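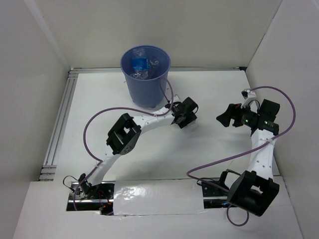

Crushed bottle with the blue label, already in the bin. Small clear bit still on the table.

We use cookies to remember your settings. Accept | Manage

Print this thread | E-mail this thread

ok so a bunch of you asked how the great plastic sort is going and I have Thoughts, so this is going to be a long one. Get a snack (preferably not one in a clear clamshell, I have seen enough of those)

Background if you're new: when I moved to Hultunwood in May I had one kitchen trash can and one very full paper bag of "recycling" that was basically a bag of hopes. Everything went in it. Lids, film, yogurt cups, a broken ruler at one point

Then the pickup people left the whole bag on the curb with a sticker on it. A STICKER. With a box checked that said "mixed / contaminated." I've never felt so judged by stationery

So I got serious. Step one was a separate bin just for drink bottles, and can I tell you, a round one with a wide rim is so much nicer than the tall skinny kind. You can drop stuff in from any side. The tall one I had before fell over every time I looked at it

Blue also helps more than I thought it would! Clear plastic on a white table is close to invisible. Clear plastic in a blue bin, you can at least see that something is in there

That little clear piece on the table up top is exactly the kind of thing I mean. I wipe down a white surface, feel very proud, put my hand down and crunch

Next: to crush or not to crush. I'm a crusher. I know some of you aren't and I've read your messages

My reasoning is just space. A whole bottle takes up a silly amount of room for something full of air, and if I leave them puffed up the bin is full by dinner on a hot day

BUT check your local rules, because my sister's town wants them whole and mine doesn't care. Ours says crushed is fine as long as they aren't flattened into a pancake. I called and asked. The lady on the phone was very patient with me

My crushing method, such as it is: cap off, squeeze the middle, twist a little, cap back on while you're still holding it squished. If you forget the cap it slowly puffs back out overnight and makes a popping noise at 2 a.m. and you think there's a person in your kitchen

Someone's going to ask about caps so let me get it over with. Here it's caps ON. In the last place I lived it was caps off and I had a jar of them. I still have the jar. I'm emotionally attached to the jar

Labels! I spent an entire evening peeling labels. I soaked them. I used a butter knife. I got 11 of them off clean and a whole lot more off in sad gummy strips, and then I found out I didn't have to

So now the labels stay on. If yours want them off, the loose wraparound ones come off fast if you start at the glue seam with a fingernail. The fully glued ones I wish you luck

ok the count. I said I'd keep a count and I did, on the back of an envelope stuck to the fridge. Since I started, 211 bottles. For one household!! I was expecting maybe half that

A really embarrassing share of them were Corau sparkling water, the lime one. I'm not going to say how many. More than 100. It's a problem and I'm dealing with it

(dealing with it = I bought a refillable bottle and have used it four times)

Biggest lesson from the count: it's the half-size bottles that get you. The 500 ml ones. You grab one on the way out the door, drink two thirds of it, it rolls around under the passenger seat, and then one day you clean out the car and there's a whole family of them down there

Which brings me to liquid. EMPTY THEM. I'm yelling because I didn't for the first couple weeks, and the bottom of the bin turned into a soup. Now I tip them upside down in the sink rack for a few minutes first and it's a different life

Rinsing: quick swish for anything sugary, nothing for plain water. I don't use soap. I did one round with soap and there was foam in places I can't explain

Where I put the bin has been its own saga. Tried next to the trash can first. Wrong! Everyone who visited just threw trash in it, including a banana peel, including a guest I otherwise respect

Tried under the sink. Also wrong. If I have to open a door to recycle something I'm going to leave it on the counter and pretend I'll get to it later, I know myself

What works is up on a table while I'm sorting, pushed toward the back, left side, so there's open space in front to dump everything and pick through it. I'm bending over way less. My lower back says hi and thank you

Then it goes down on the floor the rest of the time. Somebody's going to tell me I'm putting a floor bin on a table. Yes. I wipe the bottom. Please be calm

Sorting order, since I got asked twice: big bottles first, then the little ones, then the annoying bits (rings, seals, torn-off pieces, mystery curls of film). The annoying bits do NOT all go in the bottle bin. Film goes in its own bag. Tiny loose stuff goes in the trash here because it falls through the machinery at the sorting place

I feel bad every time I trash a tiny piece, but the patient phone lady was very clear about it

The film bag goes to the drop-off at Ankrah Market, the barrel between the carts and the ice freezer. It used to be outside and I liked it better outside. Now you have to kind of squeeze past people getting ice

If you're on the Grimton side of the river, your drop-off is at the transfer station and it closes at 3 p.m., and they mean 3 p.m. I've sat at that gate at 3:04 with a car full of plastic and a bad attitude

Replying to a few things here so I don't have to do it separately:

"does it smell" no, not if they're empty. Juice ones can. I take the bin out back and hose it every couple weeks and leave it upside down in the sun

"do you use a liner" nope. The bottles go straight in, and on pickup day I tip the bin into the curbside cart. Bagged recyclables are one of the things that gets you a sticker, ask me how I know

"isn't it a lot of work" the first pile was a lot of work, because I'd been saving it up in the garage like a raccoon. Keeping up with it is a couple minutes after dinner. I put on a podcast and I don't get past the ads

"why don't you return them for the deposit" we don't have one here!! I wish! If I had a nickel for every one of those bottles I'd have $10.55 and I would have spent it on lime sparkling water

"what about the crinkly thin bottles" love them, they crush with one hand. The thick sports drink kind with the ribs, I have to stand on. Wear shoes

Oh, and one thing I changed my mind on. I used to sort everything by feel, straight from the bag into the bin, super fast. I missed so many small clear bits that way. Spreading it out on a plain table first takes longer but I find the pieces now, mostly when the light hits them

A dark tray under the pile would probably work even better. Going to try an old baking sheet next time and report back

Other next project is the yogurt cups, which are a different number on the bottom and go somewhere else and I'm not emotionally ready. There's a stack by the window. It's leaning

If you've got a good trick for the sticky rings left on the neck after the cap comes off, tell me please. I've been using kitchen scissors and I'm going to lose a fingertip

anyway I have a bin to go tip out before it gets dark. Will update the envelope

Back to top | Contact | © All posts belong to their author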